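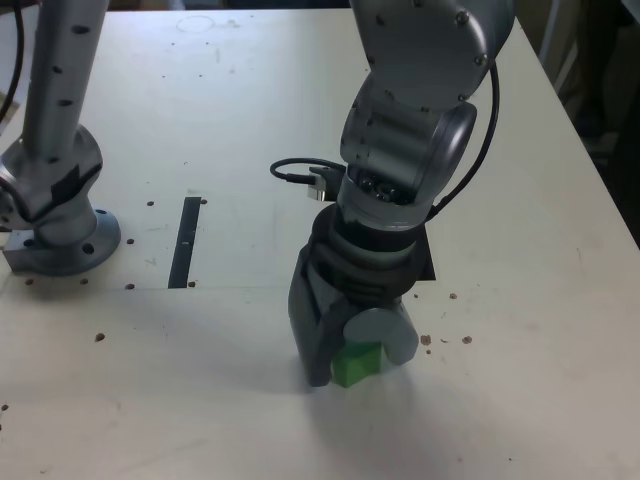
Wiping down a pale tabletop takes 2 minutes if you do it before the marks settle in, and most of an evening if you don't. Clear off everything that lifts. Small stuff counts too, down to the last green cube, or you'll be steering the cloth past it and leaving a gray halo as a souvenir.

Mix a drop of dish soap into warm water, wring the cloth until it quits dripping, and work from the far side toward you. Rinse, repeat, dry with a towel. Give it 15 minutes before any coffee.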